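The ferry bag

Rhona Imrie had till six. The taxi from Clurkside never waited, everyone knew that, and the bed was still covered in stuff.

Jumpers first. Then out again, too fat. Her mother on the phone the whole time, wedged under her chin.

"Have you got the cream?"

"Which cream."

"The one your aunt sent. In the tall box."

She had not got the cream. She looked under the pillow, behind teh door, in the bag she'd already zipped. Purple cloth, yellow sponge, striped quilt all humped up where she'd been kneeling on it. No time to smooth it.
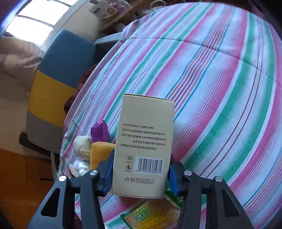
"I can't read a word of it," she said.

"You don't need to read it. You put it on your face."

"How much was it?"

A pause. "300. Don't tell your father."

Into the side pocket, then. Out of the side pocket, the zip wouldnt close. Into her coat. Five to six and a horn going in the lane, two long ones, and Niven shouting up the stairs that the man was turning round, he was, he was turning round.

She left the sponge. She left the quilt like that. Halfway down she went back for the phone, which was still talking.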